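HOSP 118: Table Service and Presentation
Handout 12: The Fruit Plate
Instructor: Fung-ping Tse

You have made it through sauces, so fruit will feel like a vacation. Enjoy that feeling until the practical, where more people lose points on the fruit plate than on hollandaise. Hollandaise scares you into paying attention. A grape does not.

Reading for this week is the Riedl packet, pages 28 and on. Skip the part about carving swans out of melon. I left it in because the page numbers would have changed.

1. Start with the cloth

Most of you pick the fruit, then the plate, then whatever cloth is on top of the stack in the linen closet. Turn that around. The cloth is the biggest piece of color on the table, and it will win any argument with the food. White is safe and looks like a hotel. Deep colors make orange and yellow fruit jump out, and they swallow dark fruit whole – a trade you should make on purpose.

Iron it. I can tell from the doorway.

2. The plate

Plain white, with a rim. The rim does two jobs: it frames the fruit and it stops the round ones. Patterned plates are for cookies and for relatives you don't like.

An oval plate has a long side and a short side, and you should decide early which one faces the guest. Hagos Zeleke taught this unit before me and used to rotate students' plates a quarter turn when they weren't looking, then ask them to explain the layout. Be ready for that. I learned it from him.

3. Grouping and bare space

Beginners spread fruit evenly, like checkers. Put it in a group, let pieces touch and overlap, and leave part of the plate alone. Bare plate is allowed. You are not being paid by the orange.

Fruit may also leave the plate. A few pieces on the cloth in front make the table look generous, provided they look related to what's on the plate. Repeat the same colors outside the rim as inside it. One lonely lime by the salt shaker looks like a search party should be sent.

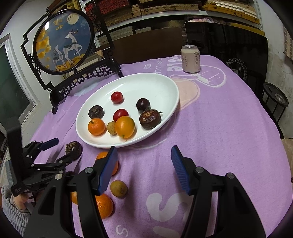

Fig. 1. Citrus and dark fruit on a white plate, purple cloth. Note the open upper part of the plate and the pieces set outside the rim.

Look at Fig. 1 for size as well as color. The big yellow-orange citrus is the anchor, and it is allowed to hide part of its neighbor. The small tan fruit tucked against it would vanish by itself. Then find the darkest fruit and ask how it would do on the purple without white china under it.

4. Stems, leaves and blemishes

Keep short stems. Wipe every piece with a dry towel. A green patch on citrus is fine; a soft spot is lunch for the cook.

For next time: set one plate at home, sketch it from above, and bring the sketch. Kwan-ho Tang has the key to the linen closet and would like all the Sellik napkins back.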